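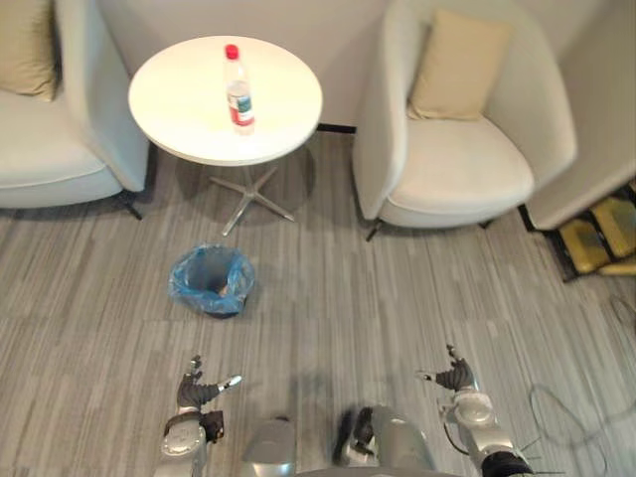

A pedestal table with a round white top and a chrome star base, between two tub chairs.

Pedestal table

By Nelli Suominen
Mon 16 December

A pedestal table is a table whose top is carried by one central support and not by legs at the corners. The support, called the column or the stem, ends in a base which spreads the weight over the floor. Small round pedestal tables are common in waiting rooms, lounges, hotel lobbies and offices, where they are usually placed between low armchairs.

Base

The base has two main forms. The disc base is a heavy flat plate, often of steel or cast iron. The star base has several arms which go outward from the column, each one with a foot at its end. Four arms are the most usual number for small tables, and five are seen more often under office chairs. A star base is lighter than a disc of the same width and it is easier to vacuum between the arms, but the feet can catch a shoe when a person passes close to the table.

Chrome plating is a frequent finish. It resists scratches well but shows fingerprints and, near the floor, marks from wet mops. Many bases have feet that can be screwed up or down. On carpet tiles this adjustment is needed less than on stone, as the pile takes up small differences in height.

Top

The round top has no corners, so chairs can be put at any angle to it. White is often chosen for shared rooms, because it fits with most upholstery. For a table that serves two or three armchairs, a width of around 41 centimeters is the smallest that is practical. Such a top holds a cup or a bottle of water for each person, and a magazine if they are careful.

The top should not be much wider than the base. When the difference is large, a person who leans on the rim can tip the table.

Use with tub chairs

The tub chair has a rounded back which continues into the arms. It is low and deep, and many users put a cushion behind the back to sit more upright. Beige or gray cushions are common on white chairs, where they also protect the fabric at the place it gets dirty first. The table is normally set a little in front of the chairs, so that it can be reached without standing up.

In the lounge of the Tarumthorpe library, furnished by the firm Fehr, the tables were first placed against the wall. Pirjo Keskinen, who planned the rooms, moved them between the chairs in August after readers had left their drinks on the carpet.

Care

The top is wiped with a soft damp cloth. The screws between the column and the top become loose with time and should be tightened once a year.

See also: Coffee table; Side table; Tub chair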